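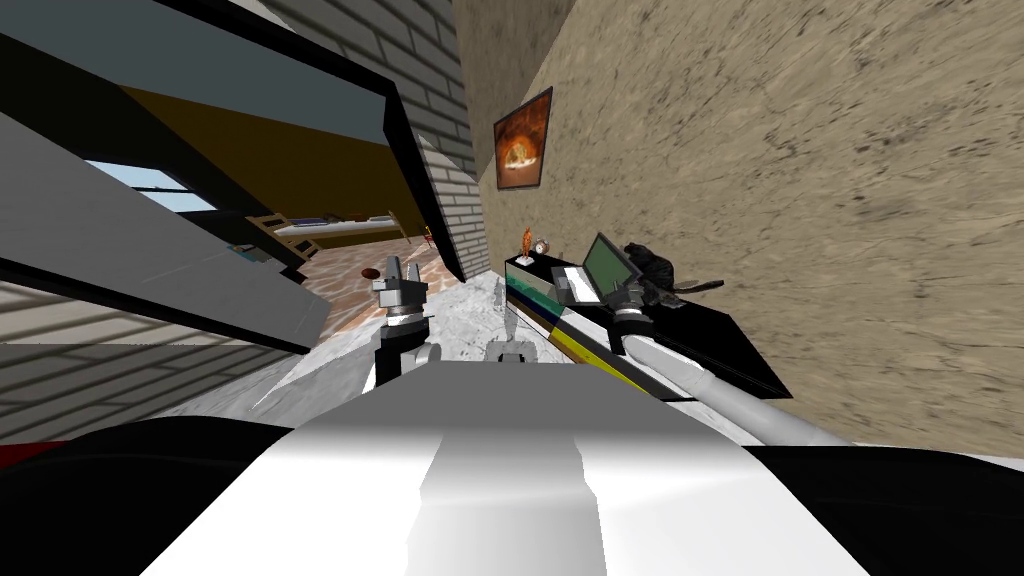 A desk with a laptop, in a computer rendering

Desk

A desk is a piece of furniture with a flat working surface, used for writing, reading, drawing or office work. Most desks have one or more drawers or shelves for paper and small supplies. A desk differs from an ordinary table mainly in its use, and many household tables serve as both.

History

In Europe, early writing furniture was made for people who copied or kept books. The surface was often sloped, which kept the page at a comfortable angle and let the pen run at a steady rate. Flat tops became more common as paper grew cheaper and more people wrote letters and kept accounts at home.

Steel desks spread through offices in the early twentieth century. They were heavy and hard to move, but they stood up to typewriters, which shook lighter furniture. Later, desktop computers called for deeper tops, and keyboard trays were added below the main surface. Laptops have since made shallow desks practical again.

Types

A pedestal desk rests on two stacks of drawers with a space between them for the knees. A rolltop desk has a cover of thin slats that slides down over the work surface and can usually be locked. A secretary desk has a hinged front that folds down for writing and closes flat against the cabinet. Standing desks are made in fixed and adjustable forms - the second kind is raised by a crank or an electric motor.

Local manufacture

The town of Hastorcombe had a small desk trade centered on the Rusnák workshop, founded by the joiner Eduard Bartoš. It employed 16 people at its largest and turned out almost 400 desks a year, most of them for schools. Its best-known model, the Plikska, had a lift-up lid and a groove for pencils. Bořivoj Kuruc later redrew it with a flat top and eight small compartments under the lid. A Plikska from the first series is kept at the town library in Fliltmont.

See also

Bureau
Drafting table
Lectern
Office chair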